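**Permit conditions for the Mrema march: who decides, and on what grounds?**

**brandby_clerk**

The district office in Brandby issued its decision on the Mrema march on 13th April. Permission was refused for the full route and granted for a static assembly at the north end of the market square, capped at 400 people. The organizers had applied for the full route in March, with a notice signed by Wycliffe Wanyama.

The stated ground is public order. The decision runs to nine paragraphs and only two of them deal with the risk itself. The rest covers traffic, barriers and sound equipment.

I'd like to keep this thread to the procedure. There is already a thread on whether the march is a good idea.

**tallyroom38**

The cap is the part I don't follow. Section 13 of the assembly bylaw lets the office set the place, the time and the route. I can't find a power to limit the number of people in it. If they want a cap they need the fire safety rules for the square, and those apply to enclosed areas.

**oldquorum**

Section 13 ends with "and such other conditions as are necessary to prevent disorder." A cap fits inside that. It was used the same way for the Levum rally and the organizers there accepted it.

**tallyroom38**

Accepting a condition doesn't make it lawful. The Levum cap was never tested. The organizers had fewer people than the cap allowed and had no reason to spend money on lawyers.

**oldquorum**

Fair point on Levum. I still read the catch-all clause as wide enough. "Necessary" is the word that does the work, and the office only has to show it considered the question.

**ridingmap**

You are both skipping the route. The police report attached to the decision objects to one section of it, from the bus station to the Sisevitz bridge. It says nothing against the first half. A refusal of the whole route on the strength of an objection to part of it looks weak to me. The normal course is to offer an amended route and give the applicant a chance to respond.

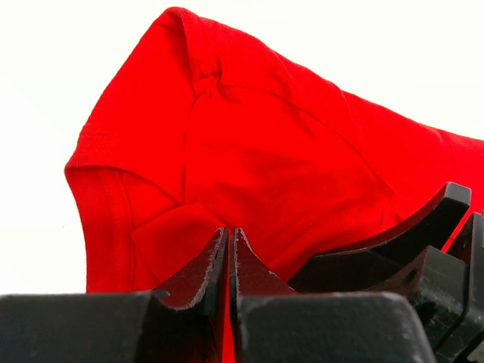
Can the organizers appeal before the date of the march?

**brandby_clerk**

An appeal goes to the regional bench and has to be filed within nine days of the decision. The applicant can ask for an expedited hearing in the same filing. If that request is left out, the appeal goes on the ordinary list and will be heard long after the date has passed. The form is the same one used for licensing appeals, with box 13 marked for assemblies.

**tallyroom38**

Worth adding that the decision stays in force while the appeal is pending. Filing doesn't restore the original route.

**hensonlane**

I think the refusal was right and I'll say so on procedural grounds. The notice named one responsible person for the whole route. The guidance asks for a named steward for each section. Sharon Kaijage raised this at the March meeting of the district council and was told it would be corrected. The version in the file was never corrected. An office can't approve a route with no one answerable for most of it.

**ridingmap**

The decision doesn't rely on that. I've read it twice and stewards are not mentioned anywhere. The office can't come up with a new ground at the appeal stage.

**hensonlane**

It can respond to new matters if the applicant raises them. If the appeal says the full route was workable, the steward list becomes relevant.

**ridingmap**

Then a competent appeal won't say that. It will ask for the first half of the route only, which the police report leaves alone.

**oldquorum**

Does anyone have the report itself? I only have the summary. The summary gives "local tension" as the reason for objecting to the bridge section, with no incident listed.

**brandby_clerk**

The full report is 38 pages and can be read at the counter on the second floor. No copies leave the building. Two incidents are listed in the annex, both near the bridge and both during the last election campaign. Neither involved the Mrema group. The report treats them as evidence about the location.

**oldquorum**

That changes my view somewhat. Location evidence supports moving the route off the bridge. It does less for refusing movement altogether. I still think the cap stands.

**tallyroom38**

We'll have to differ on the cap. On the route I agree with ridingmap.

**hensonlane**

I don't. A march that stops halfway has to disperse somewhere, and the halfway point is the bus station. Nobody in this thread has said how that would be managed.

**ridingmap**

Turn it back to the square along Mill Street. The farm workers' march did that and the street was closed for less than an hour.

**brandby_clerk**

Mill Street is under a roadworks order at present, one lane only. I'll check the end date when I'm next at the counter and post it here.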